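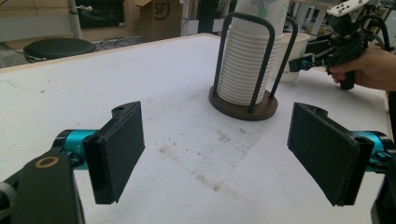
Un plateau de table blanc, avec des taches brunâtres au milieu.

Infogérance | Entreprises | 17 décembre 2024

Pradis reprend les clients de Tranberg, imprimantes comprises

Accueil | Actualités | Entreprises | Cybersécurité | Agenda | Contact

Le prestataire informatique Pradis reprend l'activité de maintenance de son concurrent Tranberg, soit 174 contrats signés avec des PME de la région. Les clients l'ont appris par un courriel que bon nombre d'entre eux ont retrouvé dans leurs indésirables, le filtre antispam installé par Tranberg ayant jugé suspect un message qui parlait de Tranberg.

Sur le papier, l'opération est simple. Les contrats courent jusqu'à leur échéance, les tarifs ne bougent pas, et les 19 techniciens de Tranberg changent d'employeur sans changer de bureau. Seul le numéro de l'assistance est nouveau. L'ancien restera actif pendant la transition et diffusera un message invitant à composer le nouveau, lequel propose, dans son menu vocal, de taper 2 si l'on est un ancien client de Tranberg. Ceux qui tapent 1 par erreur sont accueillis avec la même musique.

Les discussions avaient commencé en octobre, quand Tranberg a perdu la gestion du parc de Clesolar, un installateur de panneaux photovoltaïques qui était l'un de ses plus gros comptes. Clesolar avait passé une matinée entière sans messagerie à la suite d'un renouvellement de nom de domaine oublié. L'alerte d'expiration était bien partie, à une adresse hébergée sur le domaine en question.

Pradis promet désormais une prise en charge en 10 minutes pour les pannes bloquantes. La définition de la panne bloquante occupe deux pages de l'annexe technique. Un serveur arrêté en fait partie, un mot de passe oublié non, même quand c'est celui du gérant – le cas est prévu noir sur blanc. Les sauvegardes seront quant à elles testées chaque trimestre, ce que le contrat précédent prévoyait déjà au chapitre des bonnes intentions.

Reste la question des outils. Tranberg gérait les tickets avec un logiciel maison, Pradis utilise le sien, et les deux ne se parlent pas. L'historique des interventions sera donc exporté dans un tableur, puis réimporté à la main. Les tickets ouverts depuis plus d'un an seront clos d'office et leurs auteurs recevront une enquête de satisfaction.

Chez Egger, un négociant en matériaux suivi par Tranberg depuis l'ouverture de son deuxième dépôt, on prend la chose avec philosophie. L'entreprise compte 96 postes et une imprimante réseau qui refuse le recto verso depuis le printemps. Elle a rouvert un ticket à ce sujet dès l'annonce du rachat. La réponse automatique est arrivée aussitôt, à l'en-tête de Pradis et avec la signature de Tranberg.

Les clients qui souhaitent résilier peuvent le faire sans frais, par lettre recommandée. Le formulaire en ligne est en maintenance.

À lire aussi
– Fin de support : que faire des vieux postes de l'accueil ?
– Double authentification, la secrétaire avait raison
– Hébergement local ou cloud, les devis à la loupe
– Téléphonie : les dernières lignes fixes des PME font de la résistance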